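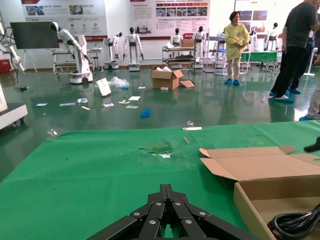 The **Levham Student Manipulation Project** is an extracurricular robotics program in which student teams prepare a robot arm and gripper to handle small household and workshop items. It is run by the Levham Technical Institute and leads to an annual contest known as the Pukomeck Round. The project is open to students in any department and carries no academic credit.

## History

The project grew out of an evening course on motor control. Early groups worked in simulation only, and physical equipment was added when the institute moved its teaching laboratory to the Moreira Building. The present rules were adopted in May 2023. They replaced an older format in which each team built its own arm, a requirement that had kept many first-year students from entering.

## Organization

Teams have 3 members and are formed at the start of the academic year. Each team is assigned hours in the laboratory and keeps a written log of its sessions. Shoe covers are required on the laboratory floor for students and visitors alike.

Work is divided into two stages. In the first, students guide the arm by hand or by remote control and record each attempt, including the failed ones. In the second, they use the recordings to train a control program, which must then carry out the same task without help. A team must submit 300 recorded attempts before it may enter the second stage.

## Pukomeck Round

The Pukomeck Round is held in July. Each entry is tested on 14 tasks drawn from a published list, among them lifting a light cup, picking up a thin stick and placing a cable in a box. Objects are set out by the judges, and teams may not move them once a run has begun. A dropped object may be attempted again - with a loss of points - if it remains on the table.

The highest total recorded under the current rules is 737 points.

## Software

Recordings are stored and labeled with Skundel, a program written by former participants and maintained by the institute. It is also used in two undergraduate courses.

## See also

- Educational robotics
- Robot competition
- Robot end effector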